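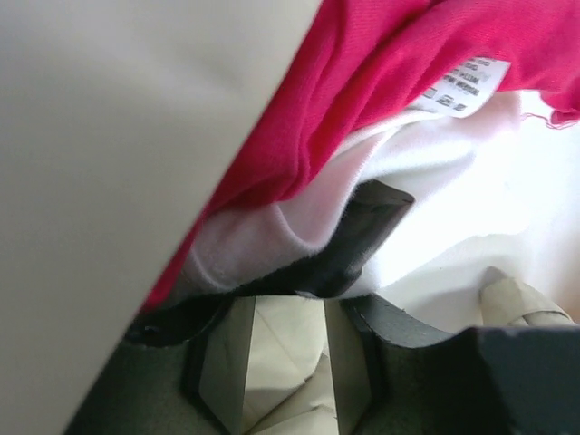

Laundry Picking: Software Tips for a Mixed Pile

Print this page | E-mail to a friend | 14 shares

Cloth has no fixed shape, so a planner built for boxes and cups will waste most of its attempts on it. The settings below come from our Lorkura bench, but they should carry over to any two-arm setup with wrist cameras.

Lock the exposure. Auto exposure drifts when a white cloth on a white table comes close to the lens. Set it on the table, then leave it.

Segment by color first, then by edge. Red and mustard separate easily. Cream on beige does not, and needs depth or a second view from the fixed camera.

Pick on a ridge. Score each candidate by height above its neighbors and drop anything wider than the jaw opening. Approach with the jaws at 90 degrees to the fold.
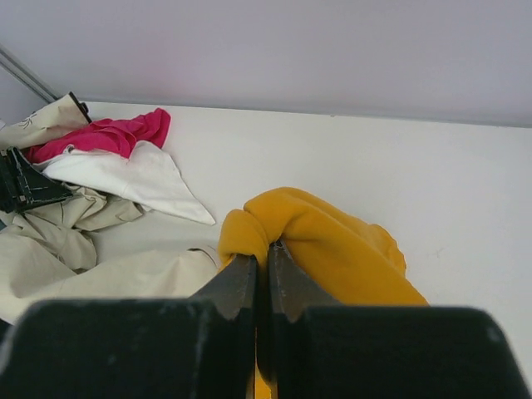

Close at low force and lift 5 cm, then stop and compare the mask with the one before the lift. If two colors moved, put the cloth down and choose again. Do not retry the same point.

Keep a clear zone in the planner. Mark the middle of the table as the place for single items and give the pile its own boundary. Anything rigid on the table goes into the collision map as a plain cylinder or box with a margin.

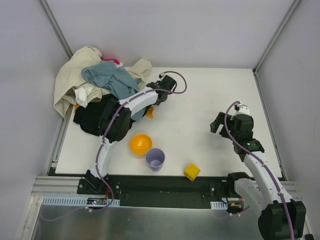 Clothes at the left, open table in the center; bowl, cup and block near the front edge.

Model the cables too. A chain of 7 short capsules per arm is enough for collision checks.

3 comments

Thomas Costa
What do you do about care labels? Our edge detector loves them.

Elisa Grasso
Thomas, we mask small white regions that touch a larger colored one. It costs us a few socks.

Asulano
Low force slips on fleece here. Had to raise it a step.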